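Why Do Roads Have Lines Down the Middle?

I spend a lot of time looking out of car windows, and for years I never gave the white lines a thought. Then one day I started wondering who decided where they go, and I couldn't stop!

Let's start with the easy part. A line down the middle tells drivers which side is theirs. If it's solid, you stay on your side of it. If it's broken into dashes, a driver can cross over to pass a slow tractor - but only when the way ahead is clear.

Lines along the edges do a different job. They show where the road stops and the grass or gravel begins, and that's a big help at night or in fog.

So why do the lines shine in your headlights? Mixed in with the paint are tiny glass beads, smaller than grains of sugar. Light goes into each bead, bounces around the back, and comes out again toward the car. The road between Jurcombe and Kokkonen was repainted last October, and I went out after dark just to see it glow (yes, I really did).

Now try a puzzle. The dashes on a long straight road are usually all the same length, but the faraway ones look tiny. Your eyes are playing the same trick that makes a train 1000 feet away look like a toy. Artists call it perspective. Try it yourself! Lay a row of pencils end to end on the floor, put your chin down by the first one, and look along the row. Which pencil looks longest?

Look for the dashes getting smaller in both of these.

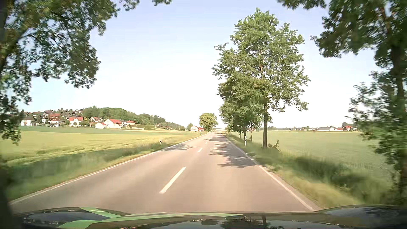
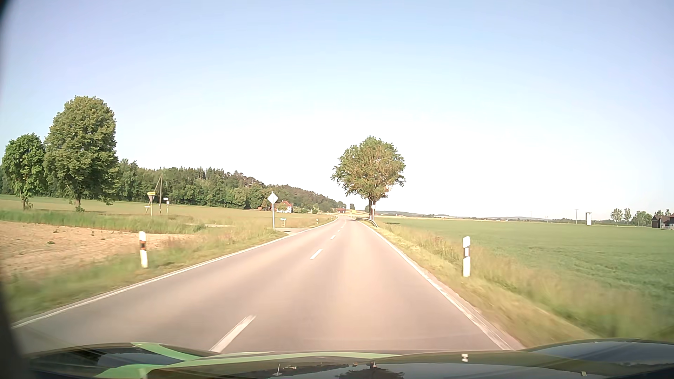 Written for the Jirnport Young Explorers page
May 29, 2023

One more thing to try on your next trip: pick a dash far ahead and keep your eyes on it until the car goes by. It seems to creep along at first, and then whoosh, it's gone!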